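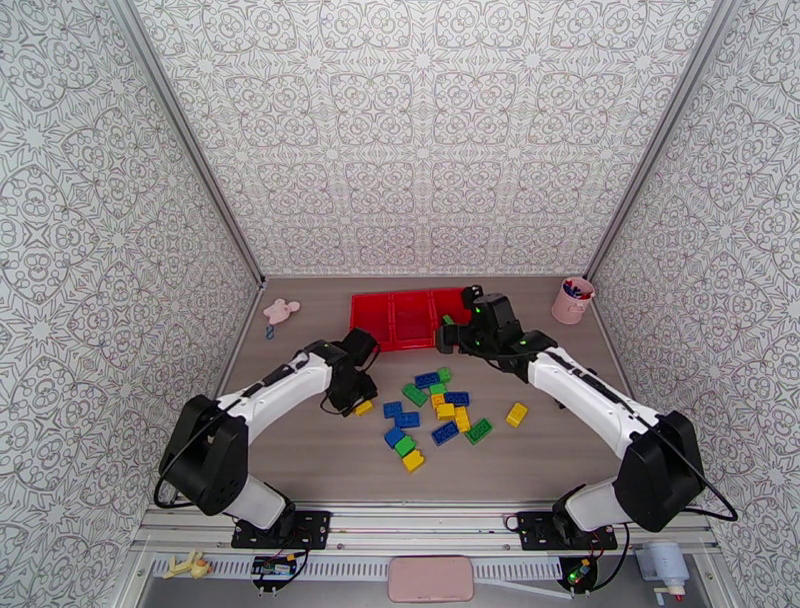 Sorting loose bricks, trays vs bags, help me out
Toys & Games > Building Bricks > Storage

vuderbrix
ok so I have one tub left from the move and I'm finally doing it. Dumped a pile on the table, got a shallow red tray with the ribbed bottom and the little sections. Question is do I sort by color or by shape?? Every guide says something different. Total is 2988 pieces if the old owner's list is right (it's not, I've already found a doll shoe)

plateandstud
Shape. Always shape. You can see color in a pile, you can't see a 1x2 in a pile of 300 red things.

merkudgate_mom
Color for us. My kids are five and seven and will not put anything back by shape. They will by color. So it depends who's cleaning up

plateandstud
fair but OP didn't mention kids

vuderbrix
no kids, just me and a nephew on visits. He's eight and builds one thing, a garage, over and over

chiu_nine
Shallow tray is right for the working step, wrong for storage. Low walls, one bump and its all one color again, the color of your floor. I sort in a tray then tip each section into a zip bag. Marker on the bag. Done.

tubtipper
Bags are awful. Sorry. They split at the corners, they slide off each other, and you end up opening nine of them to build a wall. Drawers.

chiu_nine
Drawers cost money. Bags I already have

tubtipper
you pay for it later on your knees

oldbaseplate
Does the ribbed bottom bother anybody else? Small plates go down flat between the ribs and I can't get a nail under them. I went back to a plain baking sheet with a dish towel on it. Quiet too.

vuderbrix
yes!! the 1x1 flats. been flipping the whole tray over to get them out. dish towel is smart

greenslope
Stupid question but what about washing first. Mine came from the Drindgate flea market and they were sticky. I did a mesh bag in a bucket, warm water, dish soap, then two days on a towel. Didn't sort a thing until they were dry

plateandstud
Not stupid. Wash first. Stickers off first tho, or decide you don't care about stickers

merkudgate_mom
Two days?? mine dry overnight with a fan on them

greenslope
my bathroom is a cave

oldbaseplate
Counting as you go or no? I got to 458 once, phone rang, never did it again.

vuderbrix
no. life's short

vuderbrix
Update, went with color first into the tray, then shape inside each color but only for the colors I have a ton of. Yellow and green so far. Pink got its own pile, 76 pieces, I only know because it was a set and the booklet was in there. Missing the roof.

tubtipper
So you did both, slower

vuderbrix
pretty much. It's kind of nice with the radio on — I'm not in a rush

chiu_nine
what are you putting them in after

vuderbrix
bags for now. Drawers if I see some cheap

tubtipper
there's a used nine drawer one on the Merkudgate swap page, handle missing on the bottom one. Was still up at lunch

vuderbrix
messaged them, thx

plateandstud
If you get it put the big bricks in the bottom drawers. Mine tipped foward when the top ones were full and two were open.

greenslope
also let us know about the roof, I have a bag of pink slopes doing nothing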